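Kitchen arm: care and setup tips

Quick notes for anyone with an arm in the kitchen. Ours is called Obi. Mostly learned the hard way, some from Forough Bakhtiari at Usby.

Before you touch anything: power off, plug out. Not standby. Off.

Wipe the shell with a damp microfibre cloth and a drop of dish soap. No bleach, no scourers, it'll dull the finish. Go right round the joints, grease collects in the seams. Cotton bud for the fiddly bits.

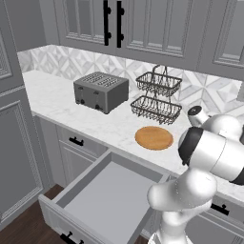
Never spray onto a joint. Spray the cloth. I did it the other way once and spent 2 days waiting for an elbow to dry out.

Base bolts next. Snug them every March, or sooner if you hear a tick when it swings. Kedar hex keys are fine, the cheap ones round off. Work across the base in a star pattern, same as a car wheel.

Drawers. Sort out wether you run it with them open or shut and teach the positions that way. Don't swap half way. If you do, slow speed for the first 5 runs, hand on the stop button.

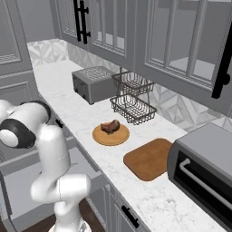

Arm beside the counter, meat on the round board.

Keep the counter layout the same week to week. Bit of painter's tape under the board edge helps. Toaster cords tucked behind, well clear of the elbow.

Gripper pads: warm soapy water, rinse, dry properly. Greasy pads slip. Change them once they go shiny, Plosix sells a pack of 8. Seung-woo Hyun cleans his after every bit of meat and I've started doing the same.

After new pads, re-zero the fingers. Close them gently on a folded tea towel, check both sides touch at the same time. If one's early, loosen, nudge, tighten, try agian.

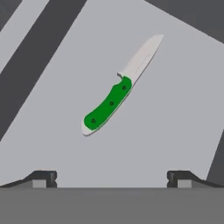 Page last changed: 30 Aug 2022

Knives last, after everything else is behaving. Practise with a wooden spoon first. Lay it down flat, handle toward the gripper, nothing else close by. Slow speed. Kids and pets out of the room.

Still slipping? Check the pad screws, then the grip force setting. Up one notch at a time.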